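Andska Mug Tree

Home > Kitchen > Storage > Mug trees

A bamboo stand for the mugs you use every day. The Andska has a flat rectangular base, one upright post and short pegs, and it takes up less of the worktop than a row of mugs would.

Most ordinary mugs fit, as long as the handle opening is wide enough to slip over the peg. Espresso cups with very small handles may not. If you own heavy stoneware, hang one on each side of the post before adding more.

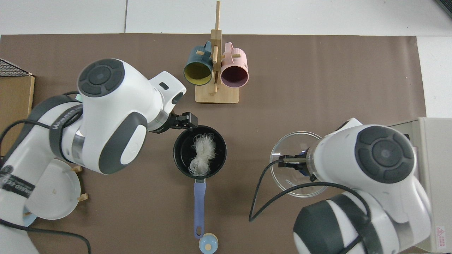

The bamboo is finished with a food-safe oil. Wipe it with a damp cloth and dry it straight away – do not put it in the dishwasher or leave it standing in water. A little fresh oil once or twice a year will keep the surface from looking dull.

Height: 34 cm
Material: bamboo
Assembly: post screws into base, key included
Guarantee: 2 years

Delivery

We send orders by tracked post from our Dokitden warehouse. Returns are free within the guarantee period if a peg works loose or the post splits. Spare pegs are sold separately.

Customer comments

"Goes together in a couple of minutes. The screw needs a proper turn at the end or the post wobbles." – Chepkoech Chege

"Bought a second one for the office." – Ward Van der Linden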